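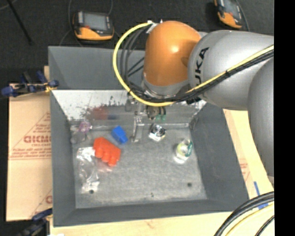
Bin 2, mixed items, KUKA with finger gripper. August.

Bin picking, student cell, Dolano entry
Reading time: 3 min

Carried on from the previous page. The 98-item list for the Womesum round is closed, so the object set is frozen and any change to it needs my initials. Goal for this block: get the pick planner to stop choosing grasps near the sloping panel on the far side of the bin.

Setup
Bin clamped to the bench with the bar clamps, left rim. Check both clamps before homing. Pendant speed limit 25 percent for anyone who has not done the sign-off. Bin frame re-taught from the rim corners. Do not teach from the floor holes, they are not on the drawing and group B lost an afternoon to that.

Cable loop at the wrist: the yellow cable makes a wide loop and passes under the collar. Limit on joint 6 stays where it is, plus or minus 170 degrees. If the planner asks for more, reject the grasp and take the next one. Do not unwind in the bin.

Problem
The far panel is shiny enough to reflect the contents. Red, blue and green items show up in it as blurred patches. The segmentation network proposes these as objects, with a depth that is mostly invalid and partly wrong. Where depth is invalid the code fills from the neighbors, so a reflection ends up as a plausible surface a little in front of the panel. The planner likes it, as it is isolated and has clearance on both sides.

Log from the last full run: 2228 grasp candidates, 173 of them inside the panel region. Of those, most had a score above the cutoff. That explains the stops on contact force at the far side.

Changes
1. Panel region masked in the bin frame. Mask is a polygon in the config file, not hard coded. Sqalli branch only for now.
2. Hole filling switched off within the mask border.
3. Crop size left at 256. Going up helped the small parts but the cycle time was out of spec for the Dolano rules.

Side effect of 1: a real item leaning against the panel is now invisible to the planner. Accepted for this week. Better fix would be a check of each candidate against its mirror position across the panel plane. Urs Wyss has the plane fit from the spring project and will send it.

Still open
- Clear packaging. Crinkled film gives glare and the mask breaks into pieces. Tried merging fragments by distance, which also merges film with whatever lies next to it. Reverted.
- Clear cylinder close to the side wall. Finger clearance on the wall side is too small for a side grasp. Top grasp needs a height estimate we do not have.
- Approach angle. Vertical only at present. Tilt up to 15 degrees is in the planner but untested with the cable loop.
- Dark specks on the bin floor. Some get proposed as tiny objects. Raise the minimum area, then check that nothing on the item list falls under it.

Next session: group A runs the masked version, group B does tilt in simulation first. Save the raw depth with every stop, including the ones you think you understand.

Comments (3)

tilt_group: Simulation model of the wrist has no cables in it. Do we add a keep-out cylinder or just restrict joint 6 further?

Urs Wyss: Cylinder. Plane fit is uploaded, units are millimeters, normal points into the bin.

mk: Matte tape on the panel would be quicker. Rules say the bin stays unmodified, section on fixtures, so no.

Recent entries
Gripper finger alignment, second attempt
Dulville practice round: cycle times
Item list for Womesum, final
Calibration drift after warm-up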